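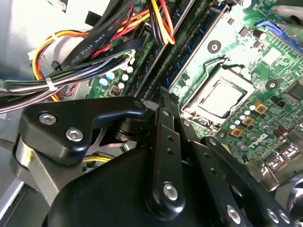 3.2 Opening the desktop computers

The desktop is the part of our study we most looked forward to writing up. A used office computer is a wonderful thing to take apart. Few household or office objects hold so many different materials in so small a space, and fewer still were put together with such care for the person who would one day have to open them.

The 70 machines came to the Erham workshop from two sources, a school clearance in Hurkgate and the offices of Carrasco, a small printing firm. Each was given a number, weighed with its side panel on, and opened on the same bench. Our log sheet had 9 headings, the first of them simply "what do you see?". We recommend this heading warmly to anyone planning similar work – it produced the liveliest notes in the whole archive.

Figure 4. Inside an open desktop computer: the green motherboard, with the processor in its socket and the Dell logo printed in white on the board.

The processor is the natural place to begin. In Figure 4 its square silver cover sits within a raised frame, with the lever running along the lower edge. This lever is a lovely piece of everyday engineering. Lift it and the frame lets go of the processor; press it down and the whole part is held flat and firm, with no tool needed. Readers who have only ever seen a computer from the outside are often surprised by how simple the action is, and we saw the same delight in our workshop visitors when they tried it on a spare board.

Close to the socket are the parts that smooth and steady its power supply. The chokes, three of which form a slanting row of yellow-orange squares in the figure, are coils that resist sudden changes in current. The small cylinders with pale tops, clustered among them, are capacitors, which store a little charge and give it back when it is wanted. We asked sorters to learn these two families first. Both can be told apart by shape and colour alone, and a sorter who knows them can find the way to the processor on almost any board of this kind.

The mounting holes deserve more attention than they usually get. They are round, ringed with silver-coloured metal, and easy to pass over when there is so much else to look at. Yet they make good landmarks. Soler's sorting guide, prepared for the Stusa project, uses them as fixed points when describing where a part lies, and we kept his method throughout. Words such as "top" and "left" lose their meaning once a board has been turned on the bench, whereas "between the socket and the nearest hole" does not.

Printed names were also recorded wherever they could be read. A maker's name on the case tells us who sold the computer, but a name on the board itself survives when case and contents have gone their separate ways – a great help with the loose boards discussed in Section 3.3. In all, the log holds 1336 entries for separate parts, and 6 sorters contributed to it.

Comments on this section

mapleworks: Really enjoyed this. I've repaired PCs for years and never thought of using the mounting holes as reference points. Will the log sheet be shared?

Gonzalo Soler: Yes, it goes up with the July revision. Glad the hole method is useful outside our own bench!

tinbox: Figure 4 took me straight back to my first office job. More on the loose boards please.

We use cookies to remember your reading settings. Accept | Manage choices

Posted January 22, 2020 | Contact the Erham workshop | © The authors | Back to top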